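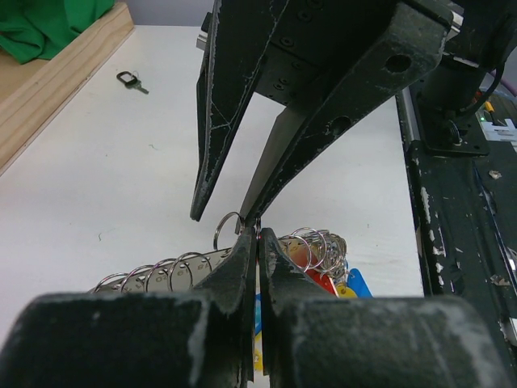 Evander Hepburn : un rapport acoustique qui ne donne pas l'incertitude de mesure ne me sert à rien en réunion de chantier. La remarque date de nos débuts et figure toujours en tête de notre procédure de rédaction.

715 partages
23 commentaires

Skerel est un bureau d'études en acoustique du bâtiment. Nous intervenons sur les logements collectifs, les établissements scolaires et les petits équipements culturels, en neuf comme en réhabilitation. La société ne vend ni matériaux ni travaux et ne perçoit aucune commission des fabricants dont les produits sont cités dans ses notices.

Domaines d'intervention

L'isolement aux bruits aériens entre locaux représente la plus grande part des missions. Viennent ensuite les bruits de choc, le bruit des équipements (ventilation, ascenseurs, pompes de relevage) et la durée de réverbération des salles de classe et des réfectoires. Les mesures d'isolement sont faites par bandes de tiers d'octave, avec relevé du bruit de fond avant et après chaque série. Lorsque l'écart entre le signal et le bruit de fond est insuffisant dans une bande, la valeur est corrigée ou donnée comme une limite, et le tableau le signale.

Les études de conception s'appuient sur Janeo, notre outil de calcul interne. Il traite séparément la transmission directe et les transmissions latérales, jonction par jonction. Les données d'entrée proviennent de procès-verbaux d'essais en laboratoire, dont la référence est reportée en annexe. À défaut de procès-verbal, l'hypothèse retenue est écrite en clair et le maître d'ouvrage la valide. 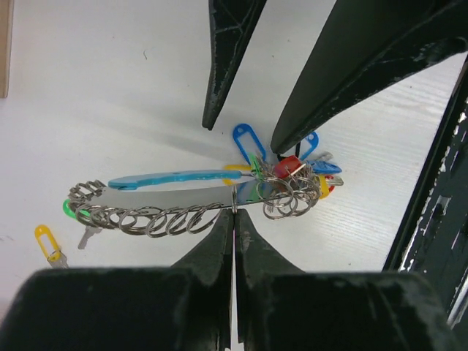
Pourquoi ne pas donner une seule valeur par cloison, demande un lecteur, puisque c'est celle que l'entreprise va retenir ? Parce que deux cloisons de même indice global peuvent se comporter très différemment dans les basses fréquences. Nos notices comportent donc la valeur globale et le spectre complet. La bande centrée sur 1000 Hz est reprise à part dans la page de synthèse, afin de faciliter la comparaison entre variantes.

Organisation

Le bureau est structuré en deux pôles. Le pôle Strachan assure la conception : notices, pièces écrites, visa des plans d'exécution. Le pôle Stillitz assure les mesures in situ et le suivi métrologique des sonomètres, calibreurs et sources de bruit. Les deux noms sont ceux des bâtiments occupés à l'origine. Un chargé d'études ne réalise jamais les mesures de réception d'une opération qu'il a conçue.

Le calibrage est contrôlé au début et à la fin de chaque série. En cas de dérive supérieure à la tolérance fixée par la procédure, la série est annulée et reprise à nos frais.

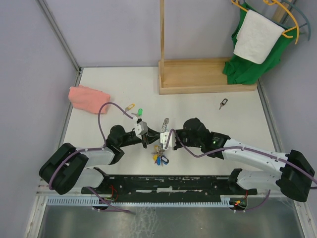

Les données brutes sont conservées avec le plan des positions de microphone et la fiche d'état des locaux : menuiseries posées ou non, joints, revêtements de sol, mobilier. Elles sont communiquées au client sur simple demande, dans un format tabulaire ouvert. Les opérations archivées avant la refonte de Janeo restent lisibles, mais leurs annexes ne sont disponibles qu'en version scannée.

Délais et documents remis

Une notice de conception est remise en 33 jours à compter de la réception des plans et des coupes. Les comptes rendus de mesure suivent un délai plus court, précisé au devis. Le bureau est fermé en août ; les demandes reçues pendant cette période sont enregistrées dans leur ordre d'arrivée et traitées à la réouverture.

Pour toute consultation, joindre les plans de niveau, une coupe transversale et le descriptif des planchers.

Page mise à jour le 12 février 2022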